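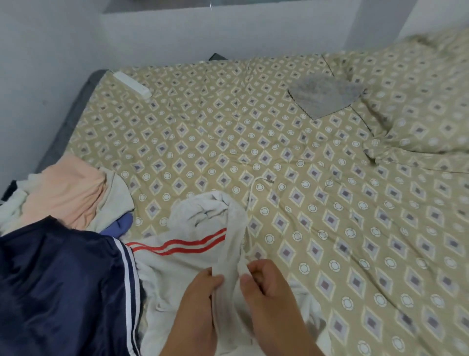
**What is the Oduvgate wash?**

It is the shared laundry custom of Oduvgate, a river town of 2894 people, in which the households of a street wash, dry and put away their clothes on the same day of the week.

The custom is older than the town hall, and people in Oduvgate are fond of saying that it is older than the bridge too, though the bridge has a date carved on it and the wash does not. It began on the low bank of the Gelter, the small and rather slow river that bends around the east side of town. The water there runs over flat stone, and families would carry their baskets down in the early morning and stay until the middle of the afternoon, eating cold potatoes and catching up on the week.

## The drying lines

When a pump and a wash house were built uphill on Fahy Street, the washing moved indoors but the drying stayed outside, as it still does whenever the weather allows. Lines were strung from the back of one house to the back of the next, and the longest of them, which crosses four yards and a lane, measures 153 feet. It has been replaced many times over, most recently with a coated line that older residents find a little slippery for wooden pins.

Each street keeps its own order for hanging. On Fahy Street the sheets go out first, on the far end where the wind is strongest, followed by towels, then shirts, and last of all the socks, which are pinned in pairs at the toe. On Mill Row it is done the other way around, and the two streets have been teasing each other over it for as long as anyone can remember.

## Folding

Folding is done at home, usually in the evening and very often on a bed, where there is room to spread a thing out flat and smooth it with the palm. The local way with a shirt is to lay it face down, bring in the two sides, and turn the bottom up toward the collar. Heavy things with hoods are left for the end, as they take the longest to dry and are the hardest to make lie square.

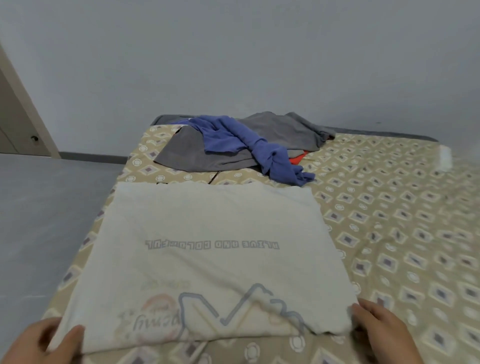
Children learn the shirt fold early, and a good many grown-ups who left Oduvgate years ago will tell you they still do it that way without thinking. The word for the finished stack is a "gelt," taken from the river, and a tall, straight gelt at the foot of the stairs was once considered a very nice thing for visitors to see when they came in.

## The wash house today

The wash house closed as a working laundry after most homes had machines of their own. It stood empty for 30 years before the Rikix soap works, which had made its bar soap across the lane since the early days of the pump, took over the building and opened the front room to the public. The old stone tubs are still in place, along with a mangle that can be turned by hand.

Every November, when the lines are taken in for the winter, there is a supper in the front room. It draws about 100 people, most of them from Fahy Street and Mill Row, and the two streets sit at separate tables until the pie is served.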